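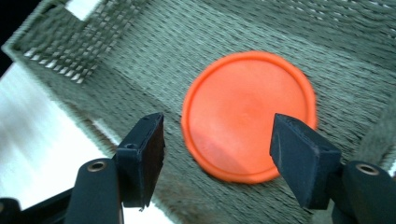 Opinion > Household > Kitchen

Make the lids fit each other

I own more food containers than I have food to put in them, and on most nights I can't close one. I don't think this is because I am a messy person. I think it is because the companies that make these things have no reason to care whether a lid sold this year fits a tub sold two years ago, and we have let them get away with it.

Last April I emptied the cabinet under my counter onto the kitchen floor. I had 29 lids and far fewer tubs. Only 8 of the lids closed properly on anything. The rest were close. That is the annoying part. A lid that is plainly the wrong size goes straight back in the drawer, but a lid that is off by the width of a fingernail gets pushed down on three sides, pops up on the fourth, and then you try it again turned around.

A good part of my collection is Praro. I bought the first set when I moved to Stondley and a second set a few years later, on purpose, so that everything would match. It doesn't. The round ones in the second set have a slightly wider rim. The name on the box is the same and so is the size printed on the bottom. I wrote to the company and got a polite reply saying the line had been "refreshed" and that replacement lids for the older one were no longer sold. They offered me a discount on a new set.

I also have some Grorent tubs, which are better made. Their lids fit very well, and only on Grorent tubs. When a lid splits, and the thin ones do split if you run them through the dishwasher on the bottom rack, you can't buy one by itself. You buy the tub and the lid together. So now you have a spare tub, and the whole problem starts over from the other end.

People tell me this is a small complaint. It is small in my kitchen. Stondley has 3,000 households, and I would bet that most of them have a drawer like mine. Every tub without a lid ends up holding screws in the garage or goes in the trash, and a lid without a tub isn't even good for screws. Our town doesn't take that kind of plastic at the curb. It goes in the ground.

We have solved this before with other things. Canning jars come in 2 common mouth sizes, and a lid bought at any hardware store will go on a jar that belonged to your grandmother. Light bulbs screw into lamps made by somebody else. The jar companies still compete with each other. They compete on price and on how the jars hold up, and the customer does fine.

What I would like is simple. Pick a few rim sizes for round tubs and a few for square ones. Print the rim size on the lid and on the tub, big enough to read without glasses. Sell lids alone. If a company wants to make some odd shape for asparagus, let it, but the plain everyday tubs should follow the sizes.

I don't expect the makers to do this out of kindness. Stores could push them. Bouazza on Main Street already sells jar lids loose from a bin by the register, and I have never seen that bin full for long. A chain with more shelf space could tell its suppliers that it wants the same for tubs.

Until then I have switched most of my leftovers to jars and to bowls with a plate on top. The plate slides when you move the bowl, and you can't stack much on it. I still have the lids. I keep thinking I'll find the tubs.

Posted 30/11/2019

Comments

tallgrass: Agree on all of it except the dishwasher. Top rack only and mine have lasted for years.

mrs_k_on_elm: I write the set on the bottom of each tub and on the lid in permanent marker. It washes off eventually and I do it again.

Dplatt: If every lid has to be the same size then no company will bother to make a better seal. The Grorent ones don't leak in my lunch bag and I'd hate to lose that.

tallgrass: He didn't say the same seal, he said the same rim. Jars manage it.

oldporch: Does Bouazza have the wide mouth lids in right now? They were out when I went.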